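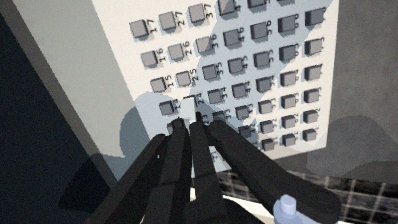 Captioning app promises more than its numbers show, Deaf users say

27 October 2025

Andura, the company behind the Drenura captioning app, said this week that its software is now "ready for everyday life" and will be offered to public offices in Jerkia before the end of the year. Deaf residents who tried it over the summer are less sure.

The claim rests on a trial held in August. According to the company's summary, 124 people used the app over 10 days and produced 1719 captioned conversations. Andura says most of them were "satisfied or very satisfied." The summary does not say how many of the 124 are Deaf, how many are hard of hearing, and how many are hearing staff who happened to be at the other end of the counter. Asked for that breakdown, the company said it would be released "in due course."

It matters who was asked. A hearing clerk may well be pleased with a screen that fills up with words. Whether the words were the right ones is another question, and the summary has no error rate at all.
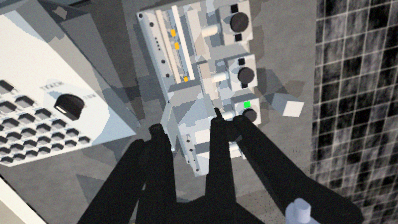 The Ikeda Deaf Club, whose members made up part of the trial group, has put out a two-page reply. It says the app did fairly well with one person speaking slowly in a quiet room and fell apart when two people talked at once. Names of streets and medicines were often wrong. Several members whose first language is sign said the captions left them doing all the work in written English while the other side did none.

The club's larger worry is money. Jerkia's offices currently book sign language interpreters on request, and the club fears that a tablet on the desk will become the standard answer. Andura says the app is "a supplement, never a replacement." The offer it sent to the offices, a copy of which the club attached to its reply, lists "reduced interpreter bookings" as one of 2 main benefits. The other is shorter waiting times.

The company did not explain how both statements can be true. It said the wording of the offer was under review.

No price has been made public. The offices have not said whether they will sign, or whether anyone can still ask for an interpreter if they do. The club wants that right in writing first, along with the full trial results, and says its members will not take part in further testing until they get both.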